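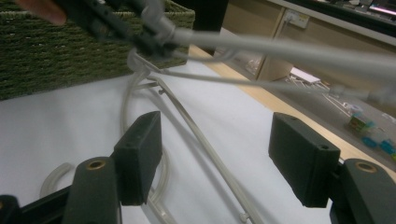

Open day talk, speaker notes
Tritby Library, downstairs room, 2019-10-27

Slide 1. Title

Hi everybody, thanks for coming. Say who I am, say I build stuff at Hakovora, say I'm the one who ran the table at the open day in June. Ask who was there. (If lots of hands go up, skip the part about parking.)

Slide 2. Why we opened the doors

People in town walk past our building every day and think we do dentistry. Wait for the laugh, move on if there isn't one! We wanted folks to come in and try the grippers with their own hands, and we wanted to see what they'd do with them when we weren't hovering.

Slide 3. The tool

Hold up the gripper. It's two black jaws, you squeeze, they close. Then you let go and they open wide again. That's the whole lesson, and on the day it took most visitors less time than signing in at the door. Point out the flat pads on the inside of the jaws, that's where the gripping happens. Point out the brass threaded inserts too, because kids kept asking if they were buttons. They're for screws. Plastic threads wear out after a few rounds of taking things apart and we take things apart a lot.

Pass it around here. Front row first. Keep talking while it travels or the room goes dead.

Slide 4. How the day went

We planned for 30 visitors per session and got a lot more than that. 852 people by closing, going by the clicker at the door. I drank one cup of coffee all day and it was cold, so that tells you something.

The table was nothing fancy. White top, a basket, cables where cables like to be. I'd meant to tape the cables down the night before and I ran out of evening. Next time I'm doing the cables first and the name tags last.

Slide 5. What people did

Everybody starts too fast. They squeeze before the pads are lined up and the thing they're after shoots off sideways. Then they slow down, and you can watch it click. My favorite was a woman who knits. She held the gripper low and loose, like a needle, and she was better at it than I am after two years. I've since copied her grip (show it, elbow in).

The kids went straight for the hardest object on offer. The adults went for the easiest and then looked around to see if anybody was watching.

We logged 3417 picks. That includes the misses, and I want to say so out loud, since last time I gave this talk somebody thought it meant 3417 successes. Nope!

Slide 6. Fara demo

Play the clip, no sound. Fara is our small arm, and it was in the other room. Let it run to the part where it misses the cup and tries again. Don't talk over that bit. People like it more than the good tries, and I do too.

If the clip won't play, tell the Kwok story. Kwok is the old arm, the one that waved at the fire inspector.

Slide 7. What we'd change

More chairs. A lower table for little kids. A second gripper tool out from the very start, so nobody stands in line behind a seven-year-old who has found his calling. Bigger signs for the restroom.

Slide 8. Questions

Get the gripper back before people leave. Check the back row. Sign-up sheet for the next open day is by the door, pen is on a string.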